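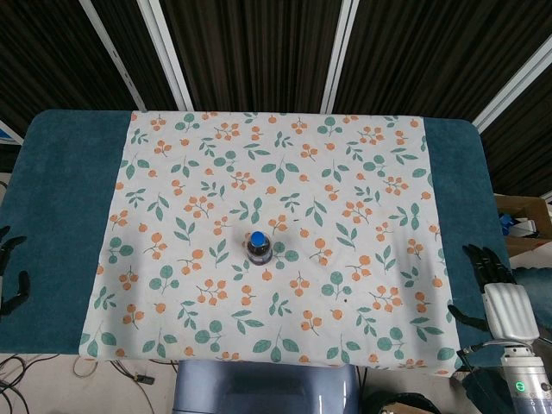 A single bottle on a patterned cloth, one of the tabletop setups used at Erkley. Both hands are at the sides of the table.

Karine Poirier has a number she doesn't like, and it is her own. Her group at Erkley trained a two-handed robot to pick up small household bottles, and on the test table it managed 111 good grasps before anyone changed the tablecloth. Then the cloth was changed.

"It went straight down the toilet," she says. "Same bottle, same lights, same table. We put down something with a print on it and the hand started closing next to the bottle."

I had come to ask about the method the group calls Ollska, which is supposed to fix this. The idea is simple enough to explain over coffee. People steer the robot through the same short task again and again while the cloth, the bottle and the starting position are swapped between runs. The robot learns from the recordings. The claim, in the draft I was sent, is that 400 of these mixed runs do more good than a much larger pile recorded over a plain surface.

I asked whether that was really a method or just tidier housekeeping.

Poirier laughed, though not for long. "It's a fair thing to ask. The schedule is the method. We decide what gets swapped, and how often. If you let people choose for themselves, they pick their favorite cloth and leave it there until Monday."

The draft reports results on 7 cloths the robot had not met in training. On 4 of them it did nearly as well as on plain fabric. For the others, the text says performance was "more variable," a phrase I have learned to stop at.

"Worse," Poirier says when I read it back to her. "It was worse. I would have written worse."

She puts part of the trouble down to prints with small dark or round shapes in them, berries for instance, which from overhead can look a bit like a bottle cap to a camera that sees everything from one place. That is a guess. The group has not run the test that would settle it, which would mean keeping the print and changing only the size of its shapes. When I asked why, she said the table time had gone to the comparison the reviewers would want first.

There is also the matter of where all this was done. Every run in the draft comes from one room, with one robot. A second lab, at Canden, has been asked to repeat the work and has the recordings, but had no results when we spoke. Grewal, which makes warehouse pickers, has asked for a demonstration. I wondered aloud if that was a little early.

"For a warehouse, yes," she says. "I told them we move one bottle at a time. There is nothing next to it, nothing behind it. They still want to come."

So what would make her drop the idea? She took a while over this one. If Canden runs the same schedule and gets no gain over plain recordings, she says, she will put that in the paper, in the first paragraph.

The visit from Grewal is set for October. Poirier would like to have the Canden numbers by then, and would like to choose the tablecloth herself. I asked which one she would pick.

"A plain one," she said. "Write that down if you want."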